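Lelluvano Kitchen Kit – wrist view and counter view recording for arm learning

I've been running the Lelluvano kit on our marble counter at Hostley since May, and I'm still fond of it! It's a recording package for people who teach arms by demonstration – you guide the arm through a chore, the kit logs the joints and both views together, and out comes a set you can train on the same evening.

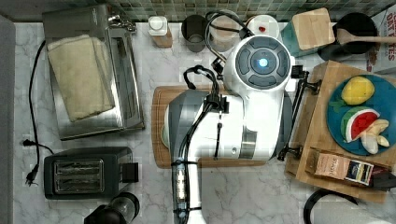 Arm over the counter, with the toy food plate on its board at the right.

What we wanted to know was pretty simple. Does a policy trained on a cluttered counter hold up better than one trained on a bare one? So we collected 700 demonstrations of one chore (pick a toy food, put it on the plate), half with the toaster, tea box and boards left out, half on a cleared surface. Then we ran both policies on layouts neither had met. The cluttered one finished 66 percent of its tries and the tidy one managed 16, a much bigger gap than I'd have bet on.

The wrist view seems to do most of the work. With it switched off, the cluttered policy lost most of its lead, mainly at the last bit of the reach.

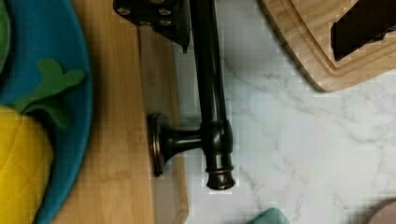

Gadisa Weldu
Manipulation research lead, Hostley

Up close you get board edges, dark metal, the rim of a plate, all in one view, and that mix is what I'd ask you to keep when you record your own. Please don't tidy up first!

In the package: the Plikamus logger, the Zeleke wrist mount, cables and our training recipe. Setup took me some 10 minutes, plus a bit of swearing at the cable clips. The full results table comes with the download – page updated 13 August 2020.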